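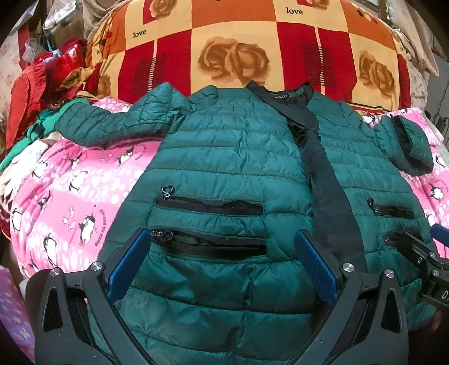
Department of Retail and Community Studies, Talbridge College

4.2 Staying open through the family years

We were lucky to spend a good part of October with Barry Staniforth, whose outfitting shop in Jumthorpe has passed down through four generations, and who was kind enough to let us read the old ledgers at the kitchen table upstairs (with a great deal of tea). The earliest book lists 600 regular account customers, nearly all of them living within walking distance, and a later one lists 700, many of whom had moved away and still ordered by mail.

What struck us most in those pages was how slowly the stock changed. Hats and dress gloves gave up their shelves one at a time, and outerwear crept in to fill them, so that by the time Barry took over the keys the shop was selling more coats than anything else. Figure 4 shows a quilted jacket with zippered pockets, a long way from the wool overcoats his grandfather ordered.

Dean Pearce, who ran the Gilani shoe store two doors down, remembered the same drift in his own trade, and he was generous with his memories! Both men told us that the hardest season came right after the handover, when older customers still asked for the father by name and the suppliers wanted new terms. Ledger entry 3909 records one such supplier, Erora, agreeing to carry the shop's balance over until spring.

Figure 4. Quilted puffer jacket, dark teal green, with black zipper tape.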